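Up at six. Rain on and off. Had eggs, fed the cat, and was at the bench by 7:30 with the second coffee.

September is going faster than I want it to. Felitz wants the sorting examples by the end of the month and I am still behind on the harnesses. The boards are fine. The boards have been fine for a while. A round board has a hole in the middle and a stiff edge, and once you learn where to put the fingers you can pick it up all day. Wire is different. It never lies the same way twice, and the thin ones roll when you close on them.

Ran the morning block alone. Target was 43 episodes for the day and I got through 10 before the first break, 3 of which I marked bad. Two of those were my hands. I rushed the handover from left to right and let go early. The other one I could have kept, but the harness caught on the rim of the bin and I spent so long shaking it free that I didn't want the model learning to do that. Parveen would have kept it. She thinks recoveries are worth more than clean runs, and we have been going back and forth on it for weeks. I wrote it in the log as "keep?" with a question mark so she can decide.

Parveen Mohmand came in at ten and took over the driving while I did resets. I like resets more than I used to. You put the parts out, turn a board a little, bend a wire some other way, and step back. The trick is to be careless on purpose, and I am bad at that. Last week she went through my start positions and they were nearly all the same, everything lined up as if I were setting a table for dinner. So now I drop things from a few inches up and leave them where they land.

We changed the paper in the tray twice. It gets marks on it and I don't want the model picking up on a smudge. I also asked about lining the bins, and she said no, the glare stays in, because wherever this ends up there will be lights overhead and shiny plastic. Fair enough.

Lunch was soup. Talked about the Nultwood job, which is the same kind of work but with screws and brackets, and whether either of us wants it. I said maybe. I would have to drive out there, and my knee does not like the car at the moment.

The afternoon was slower. The left leader handle has a sticky trigger again. I took it apart, wiped it down, put it back together, and it was better for an hour. I have asked Lashari for a spare and they say it is on the way, which they also said in August. Did another 10 after that with boards only, to give the trigger a rest, then went back to the mixed ones.

Wrote to Grekberg about the labels. Their sheet has one name for all the wire parts, and I think the dark harnesses and the pale ones should be separate, as they go in separate bins. If the names are the same and the bins are different, somebody down the line is going to think we made mistakes. No answer yet.

Stopped at 5:15, short of the target. I will make it up if the trigger holds. Parveen copied the drives while I swept under the table – found a connector and a pen I had been missing. My shoulders ache from the handles. Must raise the chair.

Pulled a few views out of today's recordings to keep with this.

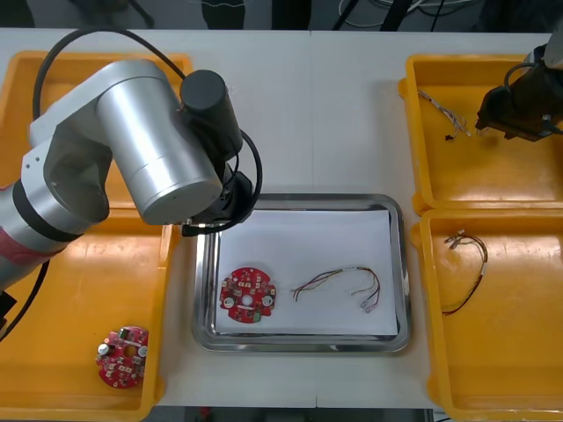
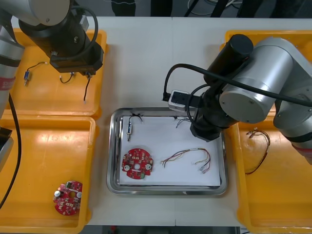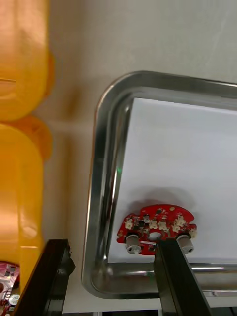
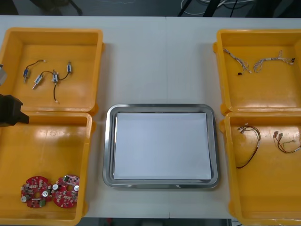
The bench with its steel tray and paper, red boards in every one; the third is the view from the wrist.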